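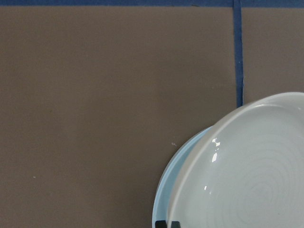 A reader wrote in after my last post to say that allegories are for people with no nerve, and that if a novelist wants to write about a war she should name the war and the country and get on with it. The reader had given up on Waltier at chapter 5 and wanted to know why I keep recommending it.

I started a reply and it got long, so I'm putting it here.

For anyone new, Waltier is a translated novel, 363 pages in the Urkent Press paperback. It takes place in a port town called Skellness during a war that is never given a date or an enemy. Ships go out with grain and come back with crates. The people of the town are told the crates are farm equipment. Most of them know better by the end of the first chapter, and the book is about what they do with knowing.

I've read it twice now. The first time I had the same complaint as my correspondent. I kept trying to work out where we were. There's a cathedral with a green roof, a currency with a bird on it, and a river that freezes in some years, and I spent a good part of an evening matching these to real places. None of them fit together. The green roof would put you in one part of the world and the fig trees in another. I think that was done on purpose, and I think it was the right choice, but I can see why it annoys people.

My view is that leaving the country out costs the book something and buys something. The cost is that you lose the particular grief of a particular place. When I read fiction set in a real war, the street names do a lot of work. I can look them up. I know that the bridge in the book was a bridge, and that it's gone. Waltier can't do that, and there are pages, mostly in the middle, where I felt the lack of it. The bombing of the fish market is very well written and I didn't feel much.

What it buys is that a reader can't get out of it by being from somewhere else. If the book had named a country, I would have read the whole thing as a book about them. The dock clerk who signs for the crates would have been a foreign dock clerk. As it is he's just a man with a form and a pen who wants to go home at six, and I've had jobs where I signed things.

The clerk is the reason to read the novel. He has no name either, only his job, and he isn't brave. He makes one small decision in the second part, to hold back a shipping manifest over one night, and the rest of the book follows from that. The author doesn't reward him for it. The ship still sails, a day late. What the delay did or didn't change is never settled, and three characters have three different theories. I found this more convincing than the big speeches, of which there are too many.

About the speeches. My correspondent is right about chapter 5. It's a sermon. The schoolteacher stands up at the town meeting and talks for what must be 2000 words about bread and guns, and everything she says is correct, and the book stops dead while she says it. I almost quit there too. I'd tell anyone starting the book to skim it, read the last page of the chapter, and keep going. The teacher gets much better later, when she's tired and has less to say.

It might be a problem with the translation. I don't read the original, so I can't judge, but the clerk's sections are in short flat sentences that sound like a person and the teacher's are full of "thus" and "whereupon." Either the author wanted that contrast or the translator was working in a hurry. The Urkent edition has no translator's note. I wish it did. A couple of pages on how the dialect of the dockworkers was handled would have helped me a lot, because in English they sometimes sound like pirates.

On the question of nerve, I don't agree at all. I don't think plain naming is always the braver thing. A writer can name a war after it's over and everyone has agreed who was wrong, and risk nothing. A writer can also leave the name out while it's going on and be understood perfectly well by every censor in the building. It depends on when and where and who is reading. I'd need to know more about how this book was first published before I said anything about the author's courage, and I don't think it's my business anyway. I can only say whether the pages work.

Most of them do. The ones I'd point to are the night with the manifest, the scene where the clerk's sister comes to borrow salt and stays to tell him what she saw at the warehouse, and the long walk along the seawall near the end. The seawall chapter has almost no dialogue. He walks from the grain office to the lighthouse and passes everyone he has talked to in the book, and they either greet him or they don't. I read it on the bus and missed my stop.

There's also a strand about a peace society that meets above a bakery. I liked it more the second time. They argue about the wording of a petition for most of a winter. Some readers take this as mockery of pacifists, and I did at first — they're fussy and slow and one of them always brings up the chairs. But they're the only people in Skellness who are in a room together talking about the war at all, and the novel seems to know that. When the petition finally goes out it has eleven words. I won't say what they are.

The paperback isn't easy to find. Urkent printed 3000 and I don't know of a second run. I bought mine at Palacios Books, the used place behind the post office, where it was shelved under travel. They had one more copy when I went back in May and it may still be there. The library has it as well, with somebody's pencil marks through the first hundred pages.

I've had a few other messages about the list I posted last month, mostly asking why there were no plays on it. I don't read plays well. I need to see them. If one comes through town that fits I'll write about it.

Next I'm going to read the author's short stories, which come before Waltier and are supposed to be set in real places with real names. That should be a fair test of what my correspondent said. If they're better than the novel I'll say so.

Last updated: June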